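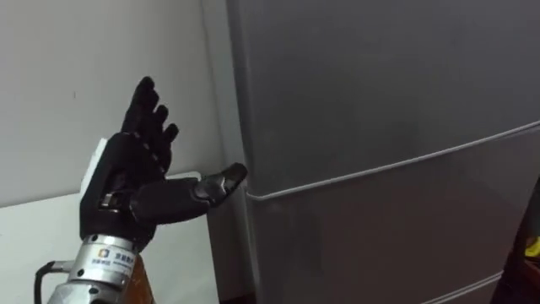
Refrigerator in the Drevarance building, second floor break room

Sultik Floor Users' Meeting
Minutes, August meeting

Present: six members, one from each office on the floor. Apologies from Kao.
The meeting opened at 4:10 p.m. in the break room. The minutes of the June meeting were accepted with one correction: the shelf liners were bought by Stoltono and should not have been charged to the shared account.

1. Refrigerator
The door seal was discussed again. Two offices reported that the door had been left slightly open over a weekend and that milk and a tray of sandwiches had to be thrown out. The seal was cleaned in July. One member felt that the hinge is the real problem and asked for a repair visit before any money is spent on a new seal. A quote for the visit came in at $122. Agreed to accept it.
It was also agreed that food without a name and date will be removed every Tuesday at 5 p.m. Sauces and butter are exempt. A request to give each office its own shelf was talked over and dropped, as the offices differ too much in size.

2. Replacement
If the repair does not hold, the floor will need a new refrigerator. The price found so far is $1,260 including delivery and removal of the old one. Stoltono would prefer to wait until the new budget year. Kao had sent a note in favor of buying now. No vote was taken. To come back at the next meeting.

3. Desk and bottles
The white desk is staying in the room. A proposal to swap it for a narrower table did not find support. Members asked that bottles be put back in the refrigerator or taken away at the end of the day and not left standing on the desk overnight. Drinks for visitors may be set out there in the morning.
Cleaning spray and cloths are to be kept in the hall closet. The key is on the hook by the stairs.

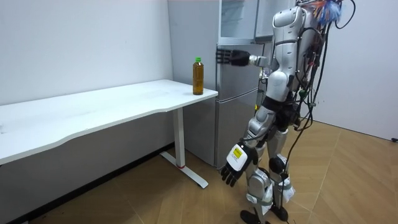
4. Floor
The wooden floor was last treated in spring. There are complaints of scratches from chairs being dragged. Felt pads will be bought, cost about $68 for the whole floor, hallway chairs included. Agreed.

5. Other business
The recycling pickup has moved to the morning. Bottles should be rinsed and brought down the evening before.
The Sultik newsletter will carry the new refrigerator rules.

The meeting closed at 4:55 p.m. Next meeting in October, same room.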